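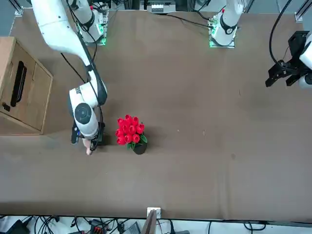 Tulips on the table

February 10, 2020

Red tulips in a small black pot, on the brown cloth. I like the two colors together more than I expected to. The heads are still closed and packed in tight, with the leaves showing around the sides.

I started putting flowers on this table in December, when it got dark before I had finished anything. First it was a white cyclamen from Trivham, which lasted 23 days. Then I had nothing for a while, and I missed it.

The brown cloth came from Skirell. It hides pollen and coffee, and it can go in the washing machine. I iron it every other time. A white cloth looked better for one afternoon and then had a ring on it.

For tulips in a pot I do very little. A splash of cold water in the morning, no direct sun, and away from the radiator overnight. I take off the blooms once they drop and leave the leaves alone until they turn yellow.

Next I want to try the yellow ones, if Trivham still has any.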